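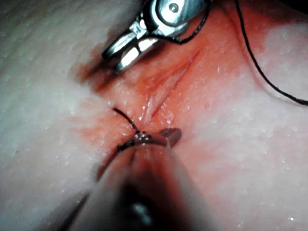 Minibus Wheelchair Lift and Tie-Down Check
Sikotthorpe Community Transport, vehicle 19
Checked by Katalin Vörös, 9 Feb 2018
Odometer since last service: 442 miles

I love doing this bus. It's the oldest one we run and it still comes up well, so please read the comments as well as the ticks, there's good stuff in them!

1. Lift platform, raised and lowered empty
OK. Smooth all the way, no shudder at the top like we had in May. The new bushings were worth every penny.

2. Lift platform, loaded test
OK. Did it with the test weights at 565 lb and held it at floor height while I had a coffee (a short one). No creep.

3. Roll stop and inner barrier
OK, with a note. The roll stop comes up by itself the moment the platform leaves the ground. The inner barrier needs a firmer push than it should. Cleaned the hinge and it's better, but look again next time.

4. Hand pump
OK. Handle is in its clip, 34 strokes from ground to floor. Every driver should try this once in daylight before they have to do it in the dark - it's easier than it looks, and kind of fun.

5. Floor tracks
Needs attention. Grit in the rear left track again. Vacuumed and brushed. The front pair are spotless, whoever did those, thank you. 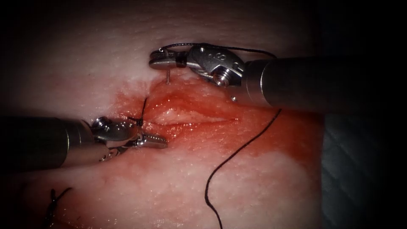
Ghassan Nassar wrote on the back of last month's sheet that the grit comes in on the chair wheels from the gravel lot at Hamdan, and he'd like a mat put down by the lift before the first pickup there. I'm all for it. Any old rubber mat will do as long as it's rolled up and strapped before the bus moves.

6. Tie-down straps
Eight checked, one pulled. Fraying on the stitching near the hook, only a few threads, but that's plenty. Tagged it and put it on the bench. Replacement fitted from stores, label facing up so you can read the date without crawling.

7. Shoulder and lap belts
OK. All retract. The one at position two is slow when it's cold, so give it a second before you tug.

8. Lift interlock
OK. Bus won't come out of park with the lift door open. Tried it three times, because I like hearing the buzzer. 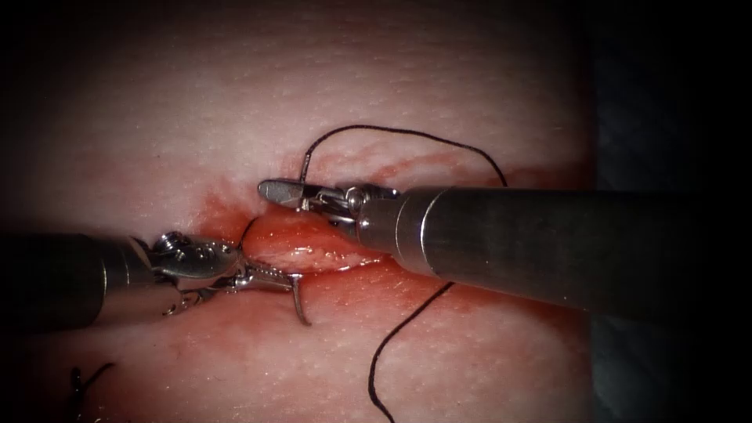 9. Door lights and step edge
OK. Both lamps bright. Yellow edge strip is lifting at one corner, pressed down and taped for now. İlker Eren has the proper strip on order from Wovodberg.

10. Fire extinguisher, first aid kit, belt cutter
OK. Gauge in the green. Kit seal unbroken. Belt cutter moved back to the driver's side, where people can reach it!

11. Paperwork in the cab
Lift card is there, tie-down card is there, accident form is missing. Put in two.

Result: fit for service.

To do before next check
Inner barrier hinge, grease and recheck
Mat for the Hamdan run
Edge strip when it arrives
Walid Nassar to sign off the strap on the bench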